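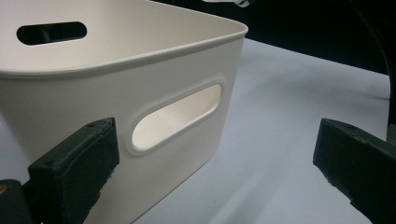
Fig. 1. The bin, side handle.

Print this page | E-mail this to a friend
Filed under: Student Work > Home & Design > Storage
15/05/2001 – by Kirsty Tamihana

ONE BIN PER TABLE – project report, design and living skills

Aim. See if a plain plastic bin on each work table makes clearing up faster at the end of a session. Also look at the bin itself, is it the right shape, are the handles any good, would people want one at home.

Background. The Cultstead workroom has a tidying problem. Stuff left on tables, next group moves it, then it's lost. The old system was one big cupboard at the back with shelves labeled Faulkner and Braron (the two teaching groups). Everybody walks to the cupboard at the same time. Line at the cupboard. Half of it never gets there.

The bin. White plastic, open top, rounded corners, thick rim. Oval handle holes cut in the walls. We looked at one with a lid too, the Misteo, but dropped it early – lids get put down somewhere and then you have a lid to tidy as well.

Method. 20 clear-ups with the cupboard, then 22 with a bin on the table. Timed from "pack up" to table clear. Small light things only, cups, sticks, strips, caps. Nothing sharp and no paint. Groups of 3 at each table. Bin goes on the left side of the table, long sides pointing away from whoever is sitting, so there is space on the right to work in.

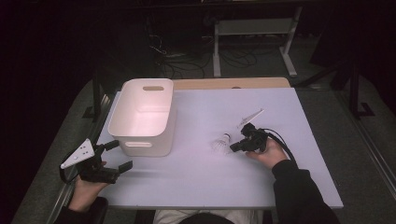

Kirsty, the left side is fine for you, but I'm left handed and it was in my way the whole time, was the first comment back on the draft. Fair point. We didn't test it on the right. Should of done. Two other people in the Braron group said they just slid it over when we weren't looking, so some of the bin timings are probably mixed.

Results. Cupboard clear-ups took roughly 30 seconds longer on average. Most of that was walking. With the bin people started putting things in before being told to, which messes up the start time a bit but is sort of the result we wanted.

Small clear plastic things were the worst with both systems. Hard to spot on a pale table. The long thin ones got picked up right away.

Handles. Everyone had an opinion. The holes are high up near the rim so the load hangs below your hands. The border around the hole is molded, set in a little, no complaints about that. Bin walls get wider toward the top so they should nest, but we only had one spare to try it with. 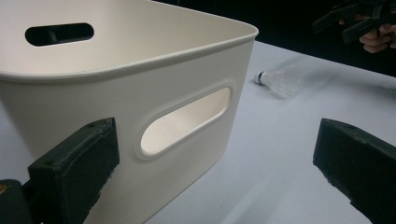

Faulkner group's view, passed on at the halfway meeting, was that the handles are wasted on a bin that never leaves the table, and a shallow tray would do the same job. I don't agree but I see it. A tray shows what's in it. A deep bin hides the bottom layer and you have to dig. On the other hand you can carry a bin to the sink with one arm and a tray you can't, not with cups rolling around on it.

Problems
– no rule about who emptys the bin. By the last week ours had things in it from three sessions back
– people throw trash in it if it's white and open
– takes up table space, worst for the big cutting jobs

What we'd change. Empty at the end of every session, whole thing tipped out and sorted. Name of the group on the short end in marker. Try right side vs left side properly. Maybe a shallower one next to the deep one – will ask about money in June.

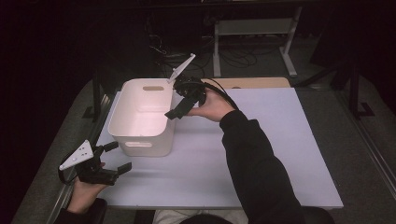

Fig. 4. Bin empty, table clear.

Still to do: type up the timing sheets, give the stopwatch back, references.

Print this page | E-mail this to a friend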